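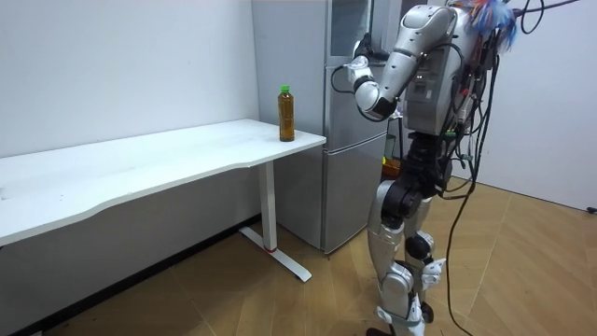 **1/** The Nirano Robotics Center opened its laboratory to the public in December 2024, and this thread records the visit for members who were unable to attend. The first demonstration concerned an ordinary household task. A humanoid robot worked at a two-door refrigerator, with a single bottle with a green cap standing on the desk beside it. Visitors were admitted in groups of 10 and were asked to remain behind the marked line until staff gave the signal to approach.

**2/** The demonstration room is small by design. Center staff explained that most home kitchens leave little space to turn, and that a machine tested only in a large hall learns very little about cabinets, corners and doors. The Jardine program, which sponsors this work, has asked for trials in rooms of ordinary size from the beginning.

**3/** Questions from the first group dealt mainly with the cables. Staff answered that all public sessions are run with the robot connected, and that no change to this rule is planned for the coming year.

**4/** A second group asked who decides what the robot does next. The reply was that the answer differs from one session to another. Some sessions are guided by an operator and others run from a stored program - the schedule posted at the entrance stated which was which.

### The refrigerator task

**5/** Staff described the task in plain terms: a drink and a refrigerator, with the upper compartment as the work area. Placing an object on a shelf calls for a careful approach, as the hand must enter an opening with fixed sides and leave again without disturbing what is there. In the second picture the bottle is on its side on the shelf, and the black gripper reaches in from the upper right.
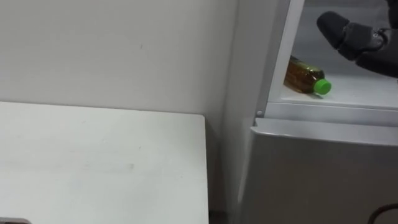

### Remarks from the discussion period

**6/** The discussion lasted longer than planned. More than 100 visitors registered for the day, and many stayed to speak with the engineers. Several educators requested written material suitable for high school classes. The Center has agreed to prepare a short guide.

**7/** Lotard, which maintains the Center's test equipment, presented a separate table on safe working distances. Its handout runs to 3 pages and may be requested at the front desk.

**8/** The Cosaslow reading room was open throughout the afternoon. Reports from earlier trials may be consulted there, but they may not be copied or removed.

**9/** The next open day is planned for March. Registration will be limited to 2 places per household, and visitors who need step-free access are asked to say so when they register - the side entrance must be unlocked in advance.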